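Week two of robotics club and we still don't have a robot. The arm is in a crate in Vollenstead with a customs form missing, so Everaldo Godoy put us all on the simulator, a thing called Drullo that turns my laptop into a space heater.

My job is the kitchen counter. Wagner got the planner, which he describes as the hard part — to anyone who walks past. I got groceries. I spent most of Friday night deciding where a teapot should go, and I now have opinions on teapots.

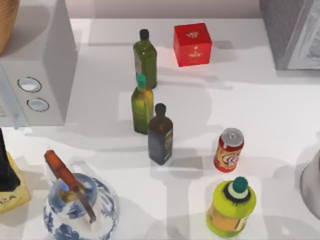
The rule is that every run starts from a different mess. We need 200 layouts before Everaldo lets us near training, and I have 30. Wagner wants the bottles farther apart. His planner treats two bottles close together as a wall and goes off to sulk in a corner of the workspace. I told him my kitchen at home looks worse than this and I manage.

The teapot handle is next. Our collision mesh fills in the gap under it, so as far as the sim knows it's a solid lump. I have 5 tabs open on convex decomposition and understand one of them.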